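Print this page | E-mail this article

Opinion

Foam pads deserve a line in the budget

Most of the arguments I hear about grippers are arguments about the gripper. Two fingers or three, electric or air, parallel jaws or angled ones. People will spend a month on that choice and then bolt on whatever pads came in the box. I have done it myself. After a season of side-by-side trials at our shop in Clullside, I think we have the order wrong. For small shops handling mixed plastic parts, the pad matters more than the hand behind it, and the money and time should be split that way.

Our job is sorting and repacking. Parts come in from Wikdale in mixed bins, mostly molded plastic, some of it new and some of it returned after use. Shapes vary a lot. There are caps, couplings, housings, toy parts, and things I could not name. The arm picks one up, turns it for the camera, and sets it in a tray. The work is dull and has to be done all day, which is why we wanted an arm to do it.

We compared two hands. One was the Ibarra, a two-finger electric gripper with force feedback and a controller that takes up half a shelf. The other was a plain two-finger gripper from Trikstead with no force sensing at all. It closes until it meets something and holds. The Ibarra's quote came to $1,982 more. I was asked to find out whether the difference was worth paying, and I expected to say yes.

The first round used the pads each maker supplies, which are hard rubber in both cases. We ran 226 picks on each hand from the same bins, with the same camera and the same lighting. The Ibarra did better, as it should. It dropped fewer parts and squeezed fewer out sideways. The Trikstead had the most trouble with anything round. It would touch a curved side at one small spot on each finger, and the part would swing around that line as the arm lifted.

If I had stopped there, this would be a different essay. A supplier would have had a good order out of us, and we would have had a good gripper. But we had a block of green foam left over from packing work, and one slow Thursday we cut two thick pads and put them on the Trikstead fingers.

The same bins went through again. With foam on, the cheap hand set down 214 of the 226 parts where they belonged, and that beat the Ibarra on rubber. I did not trust the result, so we repeated it the next morning with a different operator and got close to the same thing. We then put foam on the Ibarra too. It improved a little. The gap between the two hands had become small enough that I would not pay for it.

The reason is simple enough to see from the wrist camera. A hard pad meets a round part at a line. A soft one gives way and meets it over an area, and friction has more to work with. Force sensing tells the controller how hard it is pressing, which is useful, but it cannot make the contact any larger. Foam does that for the price of a sandwich. 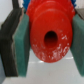

What the cheap pads cost you

Foam is not free of trouble, and people who sell better pads will tell you so. They are right on several points.

It wears. Ours picked up nicks along the edges, and once an edge starts to tear it keeps tearing. We change the pads after 10 shifts whether they look bad or not. That is a few minutes with a blade and some adhesive, but somebody has to remember to do it, and a shop that forgets will see its drops creep back up.

It also gives up some accuracy. A part held in foam can sit slightly off center, and it can settle a little more once the arm has moved. For trays with loose pockets this does not matter. If you are pushing a pin into a hole, it matters a great deal, and I would not use thick foam for that. We tried a thinner layer for one assembly task and went back to rubber the same afternoon.

Heavy parts are another limit. Foam compresses under load, and a part with its weight hanging well below the fingers will tilt. Everything we handle is light enough to carry in one hand without thinking about it. If your parts are castings, very little of this applies to you.

Then there is the camera. A soft pad bulges around the part and hides some of its sides. We look at the end face, so we lose little. A shop that reads labels on the sides of parts would have to turn them or set them down first. I would check this before buying foam by the roll. It took us too long to notice that our inspection program was sometimes counting pad as part, and we had to set the color limits again. Green was a lucky accident there, as few of our parts are green. When a green one does come through, the program still has a hard time with it.

The case for the better hand

I do not want to be unfair to the Ibarra. It is well made, and its controller reports a dropped part almost at once, while the Trikstead leaves you to work that out from the camera. In a plant where a missed drop stops a line, that report could pay for the whole unit in a week. It is also kinder to thin-walled parts, where a plain gripper closing at full force can leave a dent even through foam. We have few of those. Others have bins full of them.

My complaint is with the way the choice gets made. The trials I have sat through compare hands with the factory pads on, and the pads are treated as part of the hand. They are a separate part with a separate job, and they can be swapped in minutes. A trial that leaves them alone measures two things at once and credits the result to whichever one has the larger price tag.

So my request to anyone planning a comparison is a small one. Run every hand on at least two kinds of pad, and use the same two on each. Keep the bins the same. Include worn and scuffed parts along with clean ones from the sample box, as returned parts are a good share of what many of us handle. Write down which pad was on for which run, in the same column of the sheet where you put the name of the gripper.

We bought the Trikstead. The money left over went to a second camera and a large sheet of foam, and the sheet should last us past December.

We use cookies to remember your reading preferences. Accept | Manage settings

Contact us | Copyright, all rights reserved | Back to top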